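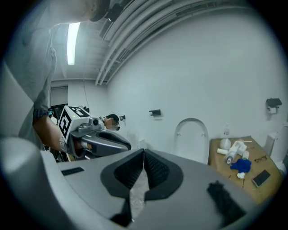
vendbridge-align

Tools for turning hand-held gripper recordings into time-aligned, trainable episodes. Used with the Warholm bathroom set and the Asell policy stack. Last changed November 3, 2018.

What it does

The package reads raw session folders, finds the marker cubes, solves for the pose of each gripper, and writes one episode file per task attempt. It does not train anything. Training code lives in the Asell repository and reads our output directly.

Contents of the Warholm set

Episodes: 2,620
Tasks: 47
Tracking rate: 90 Hz after resampling
Format: one folder per episode, with poses.csv, jaw.csv, video/ and meta.json

Tasks cover lid and seat handling, rim wiping, paper roll changes, and picking up small items and putting them back.

Running it

vb-align sessions/ --out episodes/ --cubes config/cubes.yaml
vb-check episodes/ --report report.txt

vb-align can be stopped and started again. Finished episodes are skipped unless you pass --force. Set --workers to the number of physical cores; going higher only uses more memory. 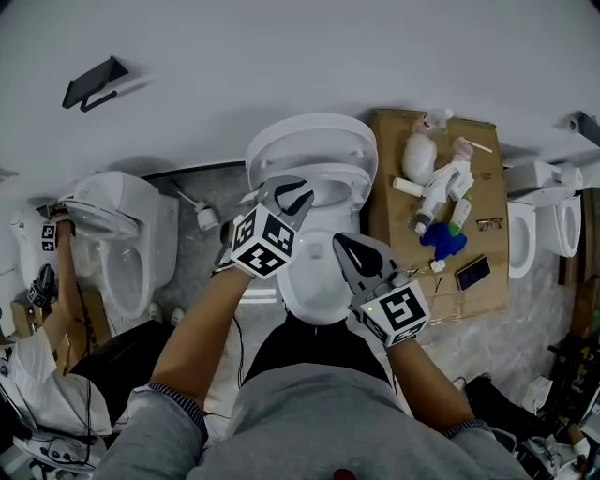 Pose tracking starts from the cube faces. Each cube has its own block of marker IDs, listed in cubes.yaml, and the solver will not mix IDs from two blocks in one estimate. This matters when people work side by side. With one person holding a gripper in each hand over the middle toilet and another at the toilet to the left, cubes from both stations are in the same head view. Set station_id in meta.json before you run vb-align, and the cubes from the other station are written to a separate file called others.csv. White glossy surfaces can also give false corners, so leave reject_specular on for this set.

Frames where fewer than two faces are found are filled from the gripper's own camera by the Paulík filter. Filled rows have source=2 in poses.csv. If you only want direct marker poses, drop them when loading.

Quality flags

vb-check gives each episode a coverage score, the percent of frames with a direct marker pose. Episodes at 95 or above are marked A. Everything else is marked B and kept in the set.

Known problems

Jaw width drifts in the first February sessions. Use the values in jaw_fixed.csv for those.
Clear plastic film and clear bottles get poor masks from the segmentation step.
Left and right are swapped in meta.json if the grippers were started in the wrong order. Run vb-check --hands to find these.

Faces are blurred before export. Do not commit raw session video to this repository.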